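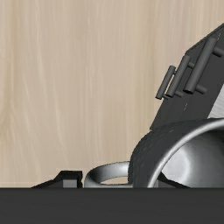

Equipment budget: where the arm purchase stands

The arm and gripper request goes to purchasing on 3rd August. Before then we need a final list, and Geert Claeys is keeping it. If your group wants something on it, write to him directly.

The mug and drawer task is still our yardstick for what to buy. It runs in simulation, so it costs us compute time and nothing else, and it has already settled a few arguments about reach and finger width.

What we have decided so far:

1. One arm this year, with a parallel two-finger gripper. The second arm moves to the February round.

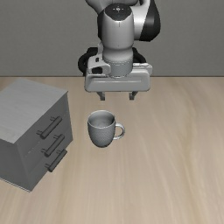 2. Spare finger pads, 10 sets. Botond Somogyi asked for 14 and we met in the middle of what the line allows.

3. A wrist camera mount from Edari. Their quote is good for eight weeks. Gestodik was cheaper but could not give a delivery date.

4. Props. We have set aside 400 for a small three-drawer cabinet with bar handles and a few mugs, to match the simulated ones as closely as we can. Ghizlane Bouzid is collecting links.

Still open: the service contract, and whether the table goes against the wall or in the middle of the room. Arsen Hutsuliak would like access from all sides. That means a longer cable run and a change to the floor plan, so please look at his sketch before the next planning meeting.

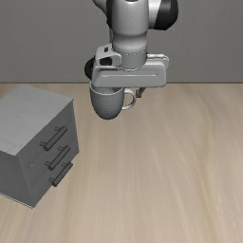
Simulated arm with the mug and the three-drawer cabinet.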